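Keeping the Old Box Going

I bought my desktop second-hand from a little shop called Rondberg, back when I thought I'd keep it for a year at most and then get something proper. That was 7 years ago. It's under my desk right now, humming away, and I've grown so fond of it that when the processor finally started to feel slow I couldn't face replacing the whole thing.

So this August I went looking for a faster chip that would fit the same socket. If you've never shopped for old processors, I can recommend it as a way to lose an evening (or a month of evenings). The prices make no sense at all! A chip that cost a fortune when it was new can go for less than a takeaway, while the dull one below it in the range costs double, all down to which ones got pulled out of office machines by the lorryload.
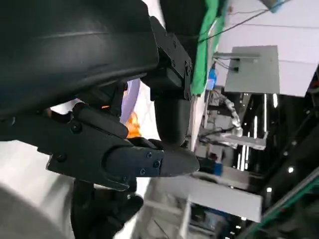 The first thing I learned was to check the motherboard's support list before getting excited. Two chips can share a socket and still not both work in your board. Mine needed a newer BIOS for the one I wanted, and you have to do that update with the old chip still in place. I very nearly did it the other way round, and would have been left with a blank screen and nothing to fix it with.

I found my chip on Fundus, a parts site that looks as if it was last redesigned before I left school. The seller, Tekleab, had put up clear photos of both sides, which I now insist on. You want to see the contacts, and you want to read the number on the lid for yourself.
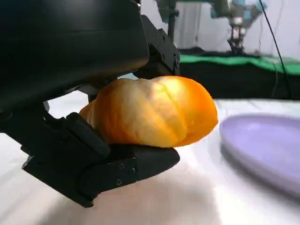 Fitting it took me most of a morning, nearly all of it spent on the cooler. The old paste had set like cement and I had to run the machine for a bit to warm it up before anything would shift. Then comes the bit I hate, lowering the new chip into the socket, and you want the lightest grip you can manage, by the edges only. Picture those black jaws clamped round a golden bread roll, one above and one below, and then do nothing of the kind. Line up the little triangle, let it drop in under its own weight, and if it won't drop, lift it out and look again.

I used Otulent paste, a blob the size of a pea, and put the cooler back on by tightening opposite screws a bit at a time. It started on the second go. (I'd forgotten to plug the fan back in on the first, and the board quite rightly complained.)

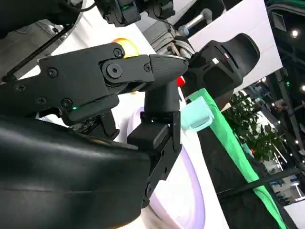

Status lights in green and amber, with plenty of small black screws.

As for whether it was worth it, I'd say yes, with a grumble or two. Big photo folders open without that long pause, and I can have 18 browser tabs going while a video plays. Games haven't changed much, as my graphics card was holding those back all along. The fan is a bit louder in the afternoons too, when the sun gets round to my side of the house, so I've moved the case further from the wall and I'm looking at a bigger cooler next.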